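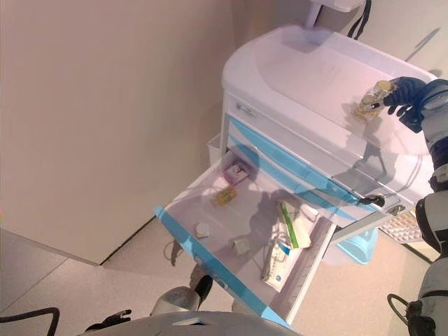

So how does a school of 300 end up one win from a district title?

By running the ball, mostly, and by keeping the same five linemen on the pitch since September. Ginville don't throw much. They threw twice in the whole second half against Andberg and one of those was a mistake, a handoff that never got handed.

It's an old-fashioned way to play American football and it suits the place. Small squad, half of them on both sides of the ball. The fullback kicks. The kicker's understudy is the centre, which makes for an awkward extra point if it ever comes to that. So far it hasn't.

Zudden away was the first real test. Rain from the second quarter onwards, a pitch that sloped, a home side who'd put up big scores on everybody. Ginville had it fourth-and-2 at midfield with six minutes left and went for it, same play they'd run on third down. Got three. Then just kept going, four yards, five yards, two, until the clock had gone and Zudden's offence were still stood on the touchline in their coats. 14-12.

Andberg was less pretty. Two fumbles lost before half time, a punt that went sideways. The defence bailed them out, twice inside their own ten, and a long kick return did the rest. 21-17 and a very quiet bus home, by all acounts.

The numbers, for those who like them. Ginville's lead back has 1,021 yards. The other one has 1,011. They share a backfield, they split the carries close to evenly, and the gap between them has changed hands four times this autumn. Total offence for the team stands at 2,530, so you can see how little is left over for anybody else. The receivers block. They block very well, to be fair, and the tight end might be the best player at it in the district.

What about the weak spots? Deep passes, for one. The corners are small and Zudden got behind them more than once, only to drop it or overthrow. Vogler won't drop it. Vogler have the tallest pair of receivers Ginville will have seen, and a quarterback who likes to hold the ball and wait for them. Penalties are the other worry. Nine against Andberg, four of them for false starts, and a team that gains three yards at a time can't be giving back five.
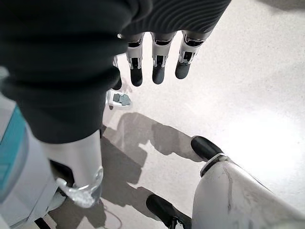
Vogler at home, the one that decides it

Kick-off is at 7pm, gates an hour before. The home end will be full early, it was for Andberg, and more than 300 are expected over from Vogler, so the far bank will be open too. Bring something to sit on, the bank gets muddy.

Vogler need the win. A tie after regulation goes to overtime, ball at the 10, four downs each, and you'd fancy Ginville in that. Ten yards is what they do. The trick is getting there level, and that means long drives early, eating the clock, keeping that passing game sat on the bench.

Watch the left side of the line. Nearly everthing goes that way on short yardage and Vogler will know it. Whether they can stop it is another matter, Zudden knew it as well.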